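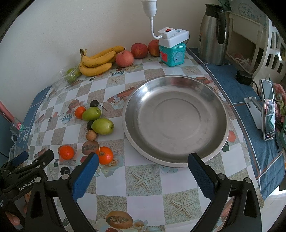

Basin and small fruit on a table covering.

Home Management I
Unit 9: Food waste in the household
Instructor: Rebecca Cocco
Handout revised March 2021

Read this before class and bring it with you. The worksheet mentioned at the end is separate and can be picked up at the front desk.

What we mean by waste

Last unit dealt with planning and shopping. This unit starts once the food is in the house. Food waste, as we use the term in this course, is food that was bought or grown to be eaten and was not eaten. Spoiled lettuce counts. So does the half pan of rice that went into the trash after dinner, and the bread that was still fine when it was thrown out.

Peels, pits, bones, coffee grounds and eggshells are a separate group. We call these scraps. Some books count both together and some don't, so when you read a figure anywhere, check what was included. Students mix up the two groups on the final every year.

There are gray areas. Broccoli stems, beet greens and potato skins can be eaten, and many people do eat them. For your own diary, decide at the start how you will treat them and keep to it.

Where it happens

Waste in the home can be sorted by the point at which it occurs.

Storage. Food goes bad before anyone gets to it. The usual reasons are that it was kept at the wrong temperature, kept too moist or too dry, or put behind something and forgotten. Fresh produce is the largest part of this in most diaries handed in for this course.

Preparation. Trimming takes off more than it needs to, or a dish is burned or otherwise ruined.

Serving. More is cooked or put on plates than people want. Leftovers belong here if they are thrown out the same day. If they go into the refrigerator first and are thrown out later, put them under storage.

Clearing out. Food is discarded in one go before a trip, a move or a big shopping day. Much of it is usually still good.

Storing fruit

Fruit gives people the most trouble. It helps to know that some kinds go on ripening after they are picked and some do not.

Bananas, peaches, pears, plums, mangoes and avocados continue to ripen. They can be bought firm and left at room temperature until ready. Most of them can then go into the refrigerator to gain a few more days. The skin of a banana will turn dark in there, but the inside stays usable.

Cherries, grapes, strawberries and citrus fruit do not get sweeter once picked. Cherries, grapes and berries should go into the refrigerator soon after you get home. Oranges and tangerines will keep on the counter for several days and longer in the cold.

Ripening fruit gives off a gas called ethylene, which speeds ripening in whatever is nearby. Apples and bananas give off a good deal of it. Keep them away from leafy greens and carrots. You can also put this to use by closing a hard avocado in a paper bag with an apple.

Wash fruit under running water just before it is eaten or cut. Washing it ahead and putting it away damp encourages mold. Soap is not recommended on produce.

Check a bag or box when you bring it in and take out anything with mold or broken skin. Soft fruit that is only bruised can be cooked the same day.

Dates on packages

"Best by" and "best if used by" refer to quality. A box of crackers past this date may be a little stale. "Sell by" is meant for the store. "Use by" on most foods is also the maker's estimate of quality. In the United States, infant formula is the exception: it has a required date and should not be used after it. None of these dates means much once a package has been opened, and none of them helps if the food was left out.

Cooked leftovers should be refrigerated within two hours and eaten within three to four days, or frozen. Use shallow containers so the food cools quickly. Write the day on a piece of tape.

Cost

Wijesinghe household, practice case. Monthly food spending is $600. Their diary shows $54 of food thrown out in the month. Divide 54 by 600 and the answer is 0.09, so 9 percent of what they spent on food was wasted. Work the same sum for your own household. If you don't know what an item cost, use the shelf price at the store where you normally shop and write "est." beside it.

Note that weight and cost will give you different pictures. Potatoes are heavy and cheap. A small piece of cheese may cost more than the whole sack. Record both if you have a scale.
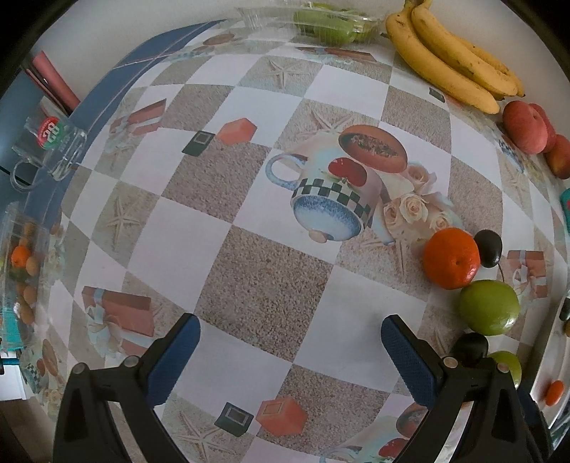
Plastic table cover with mug, starfish and gift box prints.

Keeping the diary

The diary runs for 4 weeks. Write entries at the time the food is thrown out. Going back over the day at bedtime misses small items, especially drinks and what is scraped from plates.

Each entry needs:
the date
the food
the amount, by weight or by cup
the point (storage, preparation, serving, clearing out)
the cost
a few words on the reason

A sample line: cooked rice, 260 g, serving, $0.40 est., made too much.

Do not change your habits in the first two weeks. Choose one change at the start of the third week and hold to it until the end. A change should be specific enough that another person could tell whether you had made it. "Be more careful" will be returned to you. "Move older food to the top shelf before shopping" is fine.

If you share a kitchen, ask the others before you record what they throw out. If they would prefer not to take part, record only your own food and say so on the first page.

Terms to know

Scraps
Ethylene
Rotation (older items used first)
Quality date
Plate waste

For next class

Finish the practice case. Shoshana Wojcik will take the section on freezing and will go over headspace, labeling and freezer burn. Bring an empty container with its lid. Diary worksheets are due at the start of Unit 11, and late ones go in the box outside the Kinstead Room.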